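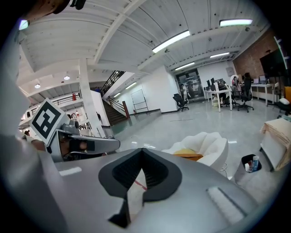 Zasadach (software)

Zasadach é um conjunto de programas para calibração, percepção e reconstrução de trajetórias de garras manuais instrumentadas, mantido pela empresa Brindex. O sistema converte vídeo captado por uma câmera de grande abertura angular, montada na própria garra, em sequências de poses utilizáveis no treinamento de políticas de manipulação robótica. A primeira versão pública é de 18 de abril de 2021, domingo.

Histórico

O projeto teve origem na Abernathy, biblioteca interna de odometria visual escrita por Dennis Nyamweya e descontinuada após a incorporação de seu código ao Zasadach. Em dezembro do mesmo ano, o formato de arquivo foi reformulado para admitir duas garras na mesma gravação, alteração incompatível com os registros anteriores. Um conversor acompanha a distribuição desde então.

Arquitetura

O software divide-se em três módulos, executados em sequência ou isoladamente a partir da linha de comando.

O módulo de calibração estima os parâmetros intrínsecos da lente e corrige a distorção, que em interiores amplos se manifesta na curvatura aparente de vigas e outras linhas retas próximas às bordas. O modelo resultante é gravado em separado para cada câmera.

O módulo de percepção detecta marcadores fiduciais quadrados, em preto e branco, como o fixado sobre a garra esquerda na fotografia. A partir dos cantos do marcador, calcula-se a pose relativa entre as duas garras sempre que uma delas entra no campo de visão da outra. O corpo da garra que porta a câmera é excluído por uma máscara fixa, para que seus contornos não sejam tomados por pontos do ambiente.

O módulo de trajetória combina a odometria visual com as medições inerciais, registradas a 200 Hz, e produz uma pose com seis graus de liberdade para cada quadro. Trechos em que o rastreamento se perde por até 13 quadros são interpolados; intervalos maiores dividem a gravação em segmentos independentes.

Limitações

A documentação recomenda cautela em locais com piso brilhante, cujos reflexos das luminárias se deslocam com o observador e podem gerar correspondências falsas. Pessoas em movimento ao fundo constituem outra fonte de erro – o filtro de consistência geométrica atenua o problema, mas não o elimina.

Ferramentas associadas

Ternska é o visualizador oficial do projeto. Exibe o vídeo ao lado da trajetória reconstruída e permite a rejeição manual de segmentos. O conjunto de testes de regressão compreende 407 gravações, das quais 70 com duas garras.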